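Jasora Hand-Held Gripper, Blue Pad Version

Sold singly or as a left and right pair
Reviewed for the shop by Anika Montoya, May 2023

I've had a pair of these on long loan from Drurkach, and since half the emails we get are "which gripper should I buy for cloth?", I figured I'd write up what I think of them right on the product page. I do mostly soft stuff: towels, bedding, the odd sweater. If you're picking up bolts or bottles you may want to scroll down to the Stidedero, which costs less and is fine for hard parts.

The fingers are black and chunky, and the blue pads on the inside faces are the reason to buy it. They have a fine texture that bites into knit fabric without snagging it (much), and they pop off when they wear out. I got 400 grabs out of my first set before the corners started to look tired, and that was with a heavy fleece that eats pads for breakfast!

My favorite test is a blanket on a bed. It sounds easy and it's a pain, because the blanket is thick, the sheet under it wants to come along for the ride, and a bunched-up fold gives you very little to aim at.
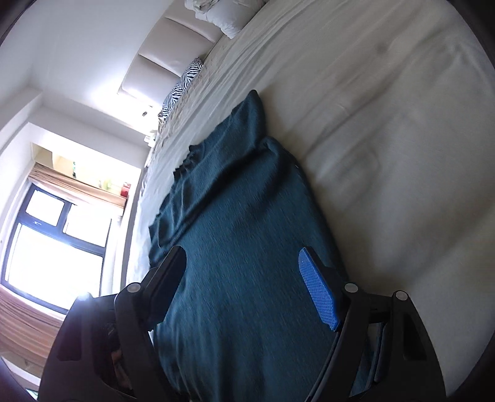 Going for the teal blanket, blue pad side on the right.

Compared with the Tsolakis I used before, the Jasora opens wider and the fingertips are easier to keep track of in the wrist view. The Tsolakis has a softer squeeze, which I do miss on thin sheets. Roscoe Brannigan tried both on the same bed and liked the Tsolakis better for pillowcases, so there you go, we don't agree on everything.

Using two at once

One gripper will drag a blanket around. To fold it so it lands square you really want the pair, and this is where I started having fun. You pinch two corners, lift, walk them over, let go. My first tries were a mess, then it clicked after an afternoon and now I'd hate to go back to one. The grips are the same on both sides, so lefties are fine (Delphine Zamora is one, and she had no complaints beyond the trigger being stiff when new).

A few things I'd want to know before ordering. The linkage is wide when the jaws are open, so give yourself room near walls and headboards. Mind your cable too, I like mine running back over the hand and out of the way of the jaws. And dark fabric is harder than light fabric, at least for me. The folds go nearly black in the camera view and you lose the edge you were after, so turn on a lamp or open the blinds.
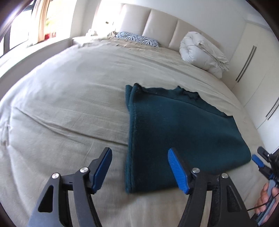 What's in the box

Gripper, fully assembled
Blue grip pads, 2 fitted and 2 spare
Hex key for the pivot pins
Cable, 20 inches (short if you're tall, order the long one)

Spare pads ship separately from the gripper. Questions about fit or camera mounts go to Settimio Ferri at the parts desk, he's quick to answer.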